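I own 2 good tablecloths and I use them for dinner on a plain old weeknight, and my sister thinks I've lost my mind. She keeps hers in a drawer with tissue paper, the way our mother did. I was over at her place in December and we ate off those stiff plastic mats with the sunflowers on them, while a drawer full of linen sat five feet away. What is it waiting for?

I think we've gotten strange about cloth. We treat it as either precious or disposable, and there's hardly any middle left. A cotton napkin is for Thanksgiving. A paper one is for everything else, and we go through a mountain of those. I started buying cheap cloth ones at the Costigan outlet (they come in a bundle, the hems are nothing special) and I haven't bought paper since. They get tomato sauce on them. Fine! They go in with the towels.

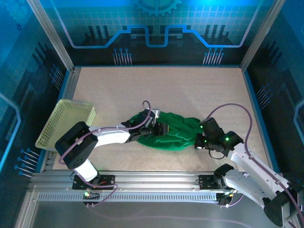

*Green cloth, bunched and twisted.*

The complaint I hear most is ironing. My friend Rochelle Sheehan told me she'd love to use real table linens but she can't face the ironing, and I said, Rochelle, who on earth is ironing? I pull mine out of the dryer while they're still a bit damp, give them a good snap, and lay them over the back of a chair. Are there wrinkles? Sure there are. Put a bowl of potatoes on top and tell me you care about the wrinkles.

I do have my limits. I tried one of those wipe-clean ones from Rilter, the kind that's meant to look like linen, and it smelled like a shower curtain for a week – I gave it to my nephew for his painting. And folding a big round cloth alone is a miserable job that I still haven't figured out. I've tried it on the bed, I've tried it with my chin. My grandmother and her neighbor did theirs together in the yard, walking toward each other and back again, talking the whole time about people at church.

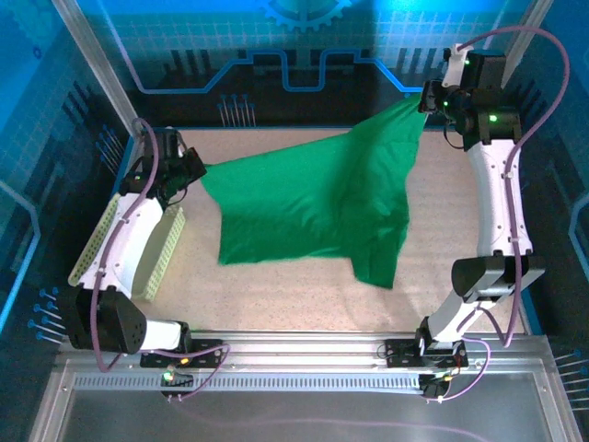 She had a heavy one with a blue border that she used until you could see the table through it, and then she cut it up for dish towels. I still have one of those towels. My mother's best cloth, the one that was saved, came out of its drawer after she died with brown lines along every fold, and they won't wash out. She'd used it maybe twice.

So I'm on my sister's case about it, and I plan to stay there. I've told her I'm coming for supper next week and I want the good one on the table, gravy and all.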